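Darcy Tremblay
31 January 2025

Thread on moisture in closed bedrooms in winter. Mostly arithmetic. Metric units, because the tables I use are metric.

1/ Relative humidity on its own says little. Warm air holds more water vapor than cold air, so the same percentage at two temperatures means two different amounts of water. Work in grams per cubic meter and convert back at the end.

2/ Saturation at 20 C is 17.3 g per cubic meter. At 0 C it is 4.8 g. Outside air at 0 C and fully saturated, once heated to 20 C, reads 28 percent. That is why opening a window on a wet winter day still dries the room.

3/ My test room is 31 cubic meters. At 20 C and 50 percent it holds 268 g of water in the air, a little over a cup.

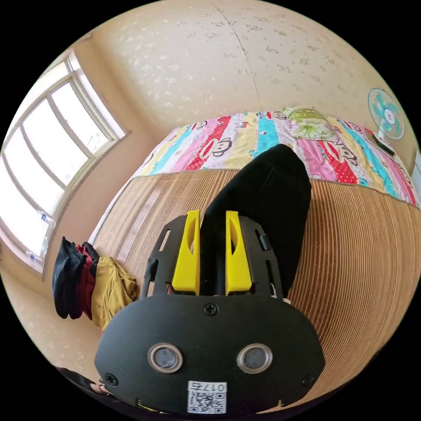 Facing the bed.

4/ Source term. I use 40 g per hour for one sleeping adult, breath and skin combined. Eight hours gives 320 g, more than the air was holding at the start. Published values vary quite a bit. Pick one and keep it fixed.

5/ Loss term. Door closed, window closed, older frame: I assume 0.3 air changes per hour. For this room that is 9.3 cubic meters per hour.

6/ Steady state, one sleeper: 40 divided by 9.3 is 4.3 g above the outside value. Add 4.8 and you get 9.1 g, or 53 percent at 20 C. Fine.

7/ Two sleepers: 8.6 plus 4.8 is 13.4 g, or 77 percent. Dew point just under 16 C. A single pane in winter will be colder than that, and so will most outside corners behind a wardrobe.

8/ Mahlet Berhe asked where the bedding goes in this model. It is a buffer. Cotton and wool take up vapor at night and give it back by day, which flattens the peak and delays it. It does not change the average.

9/ The short note I keep pointing people to is in the Seludis newsletter. Two pages, one table, no adverts.

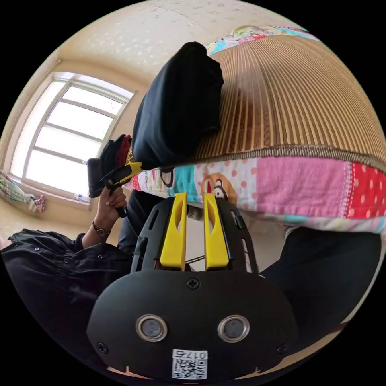
Black garment, edge of the mat

10/ The table lists surface temperature against dew point for four wall types. Yesenia Serrano compiled it. The row for uninsulated brick is the useful one. Ignore the footnote on paint.

11/ Logging. One sensor at pillow height, one on the coldest wall, both away from the radiator. Mine logged 123 nights. Cheap sensors drift by several percent, so run the two side by side for a day first and write down the offset.

12/ Salt test if you want an absolute check: table salt, enough water to make a slush, sealed box, sensor inside but clear of the slush. Leave it overnight. It should settle at 75 percent.
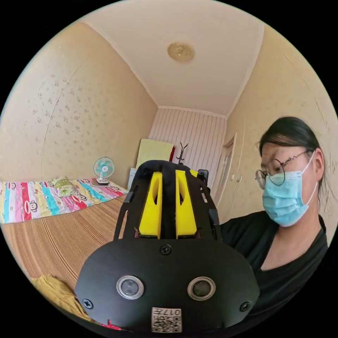
13/ If it reads 71, add four and move on. Do not open the case looking for a trimmer. Most of them have none.

14/ Drying laundry in the same room swamps everything above. A small load can release well over 1,000 g. Put it near an extractor and close the door.

15/ Dehumidifier ratings are quoted warm and damp, often 30 C and 80 percent. A compressor unit in an 18 C bedroom will pull far less. My Kikdale collects 250 g overnight, a fraction of the number on the box.
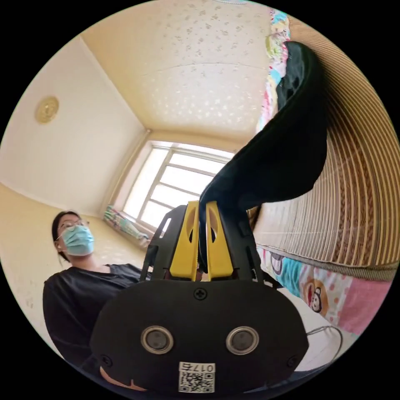 16/ Opening the door does more than the Kikdale. It ties the bedroom to the hall volume and the sleepers' vapor spreads out. Check that the hall is not the cold part of the home first, or you have only moved the wet corner.

17/ Adanech Moges gets the same ordering in her Derese apartment: door, then window on the latch, then machine.

18/ Spreadsheet has four inputs: volume, air changes, people, outside temperature. I will add a bedding term in March if I can find uptake figures I trust.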